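Thursday Evening at the Ridgeway Shared Workshop

I had been meaning to get over to Ridgeway ever since the Fosumora newsletter mentioned their open evenings, and last Thursday I finally did, with a thermos of coffee and no real plan. The door opens at 4 and there is tea if you bring your own mug (I hadn't, and was kindly lent one with a tractor on it).

You go up a flight of stairs, past the sewing corner and the bike stands, and the robot people have the long room at the back. Their build is called Cisasia, and it has been going for 2 years on members' dues and a good deal of patience. The aim is easy to say – a big arm should pick loose bars out of a bin – and I stayed far longer than I meant to, hearing about all the ways a bar can lie badly in a corner.

What I liked best was how much of it is ordinary shop work: clamps, boards, screws, cable ties.

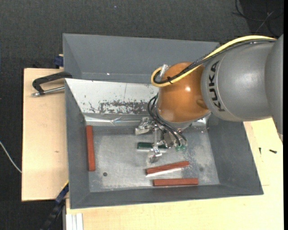 The KUKA arm over the bin, with the gripper at the green bar and three reddish-brown ones still to choose from.

They were generous with their time, and I came home with a page of notes on fingertips for my own much smaller arm. Visitors pay nothing, membership is 15 dollars a month, and parking is easiest on the Rorer side.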